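The cable that kept stopping the arm

Wednesday, October 28, 2026

Lost most of two days to a fault that was mine, so I'm writing it down.

The arm had been doing the toast routine at the Hatdale kitchen without trouble since I changed the gripper mount. Then on Monday morning it stopped on the way down with a protective stop. I cleared it and ran it again. It got through a few cycles and stopped again at nearly the same height.

My first guess was the force limit. I had lowered it when I moved to the new mount and figured I had gone too low. I raised it a little, got a longer run, and then the gripper dropped out completely. The arm was fine and still powered. The gripper just wasn't answering, and the fingers stayed where they were.

That was the part that bothered me. A stop I can live with. A gripper that quits while it's near a toaster slot with heating wires in it is a safety problem, and I pulled the plug on the toaster before I touched anything else.

The log had 260 communication errors in it, nearly all from moves where the wrist turned past a certain angle. I went through the wrist moves by hand at low speed and found it. I had tied the gripper cable too tight at the last clip. When the wrist turned, the cable pulled on the connector. The pull was also what the arm had been reading as a collision. So the first fault was the arm doing its job, and I had turned the limit up to get past it. I put it back where it was.

I swapped the connector, left more slack on both sides of the gripper, and slowed the last part of the approach. It has done 500 cycles since then with no errors, most of them with the toaster unplugged.
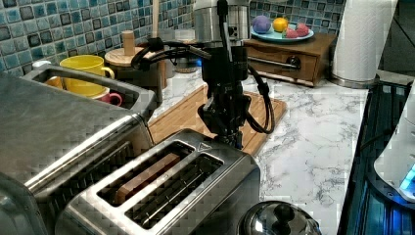
Still to do

The slack is its own problem. A loose loop can catch on something or end up against hot metal, so I want a proper sleeve on it before December. I also want the toaster on a switched outlet that cuts off when the gripper stops answering.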